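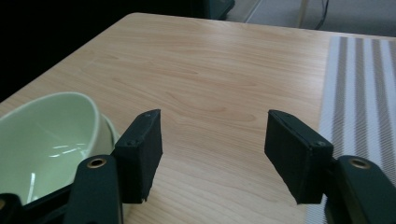 The Well at Ukeck

Béla Rácz had been promised a miracle, and he had driven 104 miles to be shown a hole.

"It cures joints," said Crescencio Arriaga. He sold the water at a card table beside the road, two dollars a cup, ten for the jug. "Knees mostly. Hips if you stay with it."

"Who says so?"

"People from Bernico. People from Pundeo. There's a book."

There was a book. It was a school notebook with a green cover, and the last line in it was numbered 3,626. Béla read a few pages standing up. My shoulder is new. Threw away the cane. God bless this place. A lot of the sevens had the same little hook on them.

"You wrote some of these," he said.

"Some of them can't write. They tell me and I put it down."

Béla's sister had been here in February. She had come home with four jugs in the trunk and walked up her own stairs without the rail, and she had called him to say so, twice. He had told her that people walk better when they've spent money on it. She hung up on him. So now it was Wednesday and he had a cup of the stuff in his hand, and it tasted like a garden hose.

"What did the county find?" he asked. "When they tested it."

"Iron."

"And?"

"They said it was water with iron in it." Crescencio moved his cash box an inch to the left. "Villaseñor offered me 2,000 for the whole lot, well and all. The bottling people. I said no."

"Why? If it's iron?"

"Would you sell it?"

Béla thought that was a salesman's answer and told him so. A van pulled in behind his car and a woman got out of it sideways, one leg and then the other, holding the door. She had her two dollars out already. Béla watched her drink. She didn't straighten up or cry out. She wiped her mouth, asked for a second cup and said it was colder than last time.

"How's the knee?" Crescencio asked her.

"Bad," she said. "Give me a jug."

Béla waited until she had driven off. Then he paid for a jug too – for his sister, he said, she'd only nag – and carried it to the car on his bad side, to see.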